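Notebook, sim bench
August 17, 2021
Present: me, Sobia until lunch, Meinrad by voice only (he was shouting from the next room)

Picking up where Friday's page gave up. The height estimator for the wrist view still thinks the table is moving. It isn't a table, it is two triangles and a texture, so I feel entitled to expect better.

State of play for whoever reads this after me. Condenent is the estimator: it takes the wrist view, tracks patches between consecutive renders, combines that with the joint-derived motion of the wrist, and gives a height above the nearest surface. Jaldale is the planner, which takes that height and decides how fast it may come down. Jaldale trusts Condenent completely. This was my design decision and I would like it struck from the record.

The symptom: on a straight descent at constant speed, the height comes down nicely, then somewhere low down it sticks, jumps, and sticks again. Jaldale sees a jump upwards, decides it has room to spare and speeds up. The simulated fingers then arrive at the simulated table with some enthusiasm. The contact solver objects and the run is marked as a fault.

Ran the standard descent set this morning on the unmodified branch, 100 runs, same seed list as last week. Saved every render and every track this time. Last week I saved only the tracks, and then spent an afternoon trying to remember what they had been tracks of.

First suspicion was timing. Sobia pointed out that the wrist pose is stamped when the physics step ends and the render is stamped when the render is requested, so the two can be 2 steps apart under load. She is right, and it is wrong, and I have fixed it. It made no difference whatever to the sticking. It did tidy up a wobble in the sideways estimate that I had been blaming on Meinrad's damping values since February. Apology delivered through the wall.

Second suspicion was the self-mask. The gripper sits in the wrist view all the time, and any patch that lands on a finger moves with the camera, so it reports zero motion, so it drags the height all over the place. We mask the gripper using a polygon that somebody drew by hand. The polygon was drawn for the closed fingers. The descent is done with them open. I went through the log expecting a confession and did find a few patches sitting on finger facets, pleased with themselves, contributing nothing. Replaced the polygon with a mask rendered from the model at the current joint positions. It costs one extra pass and it's correct at any opening. The jumps got smaller. They didn't go away.

Third suspicion, which ought to have been the first: the wood.

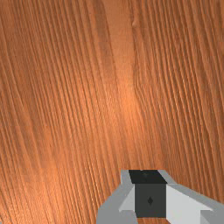

Why does the estimator slip along the grain when it holds perfectly well across it?
A patch made of parallel lines looks the same wherever you slide it along those lines, so the matcher can only measure the motion across them. It picks some answer for the other direction anyway, usually the one with the least noise in it, and reports it with a straight face.

Kelly wrote the above on the whiteboard in much the same words in her first week, and I nodded at it, and then picked a wood texture because it looked nice in the demo.

So, from a fair height, the view takes in the table edges and whatever else is about, and there are corners to hold on to. Close in, it is grain and more grain. There is a small knot near the top, and in the renders I stepped through by hand, it was getting one patch to itself while the rest queued up along the stripes. The shine down the middle doesn't help either. A highlight moves with the viewpoint and is not stuck to the wood, and the matcher has no notion of that.

Checked it in the dullest way I could think of. Took one faulting run and swapped the texture for the speckle pattern we use for calibration, everything else untouched. Clean descent. Put the wood back: fault. Turned the wood a quarter turn: still a fault, but the drift now goes the other way. I did this three times as I was enjoying it.

Changes made after lunch:

Patches are now scored on the smaller eigenvalue of the gradient matrix, so a strong line with nothing crossing it scores badly. Previously we used the sum, which loves a strong line.

Each patch reports a two-by-two covariance in place of a single confidence number. A stripe may still vote, but only across itself.

If the combined covariance is over the limit, Condenent says so, and Jaldale holds its present speed or slows. It can't speed up on an uncertain height. Meinrad asked whether it had really been able to before. I said the line was bad.

Highlight rejection is switched on but set very mild. It throws away pixels near saturation and nothing cleverer. Érica has a better version in the Camargo branch which I haven't read.

Reran the same seeds. Peak patch count across the set is down from 1161 to 429, which looks alarming on the plot and is the whole idea. No upward jumps big enough to trip the check. Several descents are now rather slow at the end, because the estimator admits it doesn't know and the planner creeps. Gilmar will complain about cycle time. He can have it fast or he can have the table where it was.

Not done:

The covariance limit is a number I typed in. It needs to come from data.

Haven't tried a plain surface with no texture at all. I expect Condenent to report total ignorance, and I'd like to see Jaldale stop and not creep for ever.

The Boltum importer still flips the texture's vertical axis on some meshes. Harmless here, will bite somebody with a label on their box.

Old polygon mask is still in the repo. Delete it once Érica confirms that nothing in Camargo loads it.

Tomorrow: speckle, wood, wood turned, bare grey, all overnight on the big machine if Sobia will let go of it. Runs are queued under my name, so please don't kill them -- Meinrad.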